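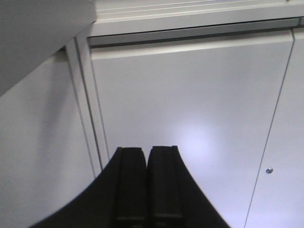
## Handout 2: Visit to the Dromix demonstration room

Course: Introduction to Robot Handling. Please read this handout before the visit and bring it with you, printed or on a tablet. There is space in your notebook for the answers; do not write them on loose paper.

### 1. Practical matters

We meet at the main entrance of Dromix at 9.15 in the morning. The visit is in March, and the hall is not much heated, so take a warm jacket. Long hair must be tied back. Closed shoes are required by the company, and students in sandals will wait in the reception.

We go in 2 groups. While the first group is at the cabinet station, the second group is with the engineers in the planning office, and after the coffee the groups change places. Each group has 50 minutes at each place.

You may take photographs of the robots. You may not take photographs of the screens in the planning office.

### 2. What the demonstration is about

Most of you have seen robots which pick up a box from a belt and put it on a pallet. The task at Dromix is of another kind. The robot works in front of a cabinet and must open and close its door. A door does not move freely. It turns on its hinges, and the hand must follow the curve of the door. If the hand moves in a straight line, it will pull against the hinge, and either the fingers slip or the control stops the arm.

The company uses the program Sostulent for the planning of the movement. We will use the same program in the exercises after the visit, in a smaller version.

### 3. The gripper and its camera

The gripper has two parallel fingers with flat, squared tips. In the picture they are closed and hold nothing, and the door panel is directly behind them. The view is from the small camera on the wrist, so the fingers are always in the same place in the picture and the cabinet is what changes. Students are often confused by this in the first minutes. When the door seems to turn in the picture, ask yourself first if the arm is turning.

Note also the following points, which we will need in the exercise:

- The panels are pale and smooth. A large smooth surface gives the camera very little to compare from one picture to the next.
- The bright round patch on the door is a reflection. A reflection moves when the camera moves, so it must not be used as a fixed point.
- The dark seam at the right side of the door is a good line for finding the edge. It looks tilted because of the viewing angle.
- The gap under the top rail is the second useful line. Two lines which are not parallel are enough to find one corner.

A small, round, silver-coloured detail can be seen beside the seam. Decide for yourself if it is a good reference point, and write down one argument for it and one against it.

### 4. Order of the demonstration

1. The engineer moves the arm by hand to the start position and saves it.
2. The arm approaches the door at low speed. Watch the camera picture on the large monitor, and then look at the real arm.
3. The same approach is repeated with the room lights partly off. Compare where the reflections are.
4. The door is opened and closed under program control.
5. The force limit is made lower and the task is repeated. Before it starts, write down what you expect.
6. Questions.

Please keep your questions about prices and sales for the office part. The engineer at the station is responsible for safety and should not be disturbed while the arm is in motion.

### 5. Small calculation for the preparation

The Nasrallah station, where the demonstration takes place, keeps its camera pictures in a ring memory. The memory holds 1000 pictures, and then the oldest one is written over. Let the camera take *f* pictures in one second.

a) Write the formula for the time which the memory covers.

b) The engineer wishes to keep one complete opening and closing of the door, with duration *T*. Which condition must *f* fulfil?

c) Why is it perhaps a bad solution to make *f* very small? Think of the moment of contact.

### 6. After the visit

The report has a maximum of 2 pages, drawings included. Describe one movement of the arm in your own words and draw the path of the fingertips seen from above the door. Mark the hinge in the drawing, also when you could not see it from your place. A copy of the text from the company brochure will not be accepted.

The reports are handed in through the course folder "Jindesus". Groups may discuss together, but each student writes a separate report.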